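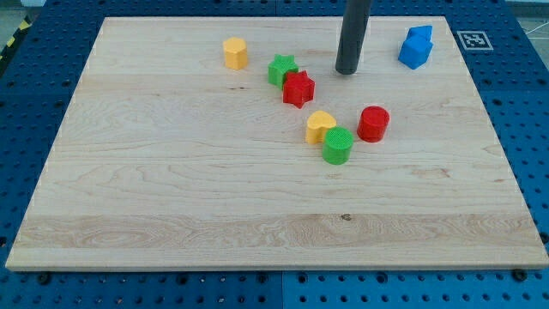 Ce jeu de données rassemble des relevés de terrain sur Saxifraga paniculata, la saxifrage paniculée, dans la vallée de la Skoklow. Il contient 356 fiches, une par touffe suivie, réparties sur 14 stations. Chaque station est codée selon son substrat, et le code donne directement le symbole à placer sur la carte : un hexagone jaune orangé, comme le bloc le plus à gauche, pour le calcaire compact ; une étoile pour les schistes ; un symbole bleu, quelle que soit sa forme, pour les suintements. La légende complète est dans legende.csv.

Données > Flore de montagne > Saxifrages > Skoklow

Version 2
Responsable : Jarmila Štefanec
Relevés : Sang-wook Shim, Sena Antwi
Relecture des déterminations : Svetozár Procházka

Contenu du dossier

releves.csv : une ligne par touffe
stations.csv : altitude, exposition, pente, substrat
legende.csv : codes de substrat et symboles
notes_terrain.txt : remarques libres, non normalisées

Champs de releves.csv

id_touffe : identifiant, jamais réattribué
id_station : renvoie à stations.csv
diam_mm : plus grand diamètre de la touffe, en millimètres
n_rosettes : nombre de rosettes vivantes
n_hampes : nombre de hampes florales, 0 si aucune, vide si non relevé
calcaire_feuille : présence de concrétions au bord des feuilles (oui, non, douteux)
passage : A pour le premier, B pour le second

Méthode

Les stations ont été visitées deux fois, en juin puis en août. Les touffes sont repérées par une pastille numérotée collée sur la roche à côté de la plante. Le diamètre est pris au pied à coulisse, sans comprimer le coussin. Quand deux touffes se touchent, on les compte séparément seulement si les stolons ne les relient pas à l'œil nu. Les altitudes viennent de la carte topographique. Le GPS donnait des valeurs trop dispersées au pied des parois.

Limites connues

La station de Rirley n'a pas été revue en août à cause d'un éboulement sur le sentier ; ses lignes B sont absentes. À Dzene, plusieurs pastilles se sont décollées et les correspondances entre passages ont été rétablies d'après les croquis. Elles portent la mention « croquis » dans notes_terrain.txt. Les hybrides possibles n'ont pas été écartés. Les coordonnées sont arrondies pour limiter les prélèvements.

Utilisation

Séparateur point-virgule, encodage UTF-8, virgule décimale. Réutilisation libre avec mention des auteurs. Pour une erreur de détermination, indiquer l'id_touffe.

Partages : 14 | Commentaires : 3

Jovita Villaseñor
Bonjour, est-ce que n_rosettes inclut les rosettes qui ont déjà fleuri ? Chez nous elles restent en place, brunes, jusqu'à l'automne.

Jarmila Štefanec
Non, seulement les vivantes. Une rosette brune portant encore sa hampe compte dans n_hampes mais pas dans n_rosettes. Je vais l'ajouter à la description du champ.

Svetozár Procházka
Attention à l'ouverture dans un tableur : les identifiants commençant par zéro sont tronqués. Importer la colonne en texte.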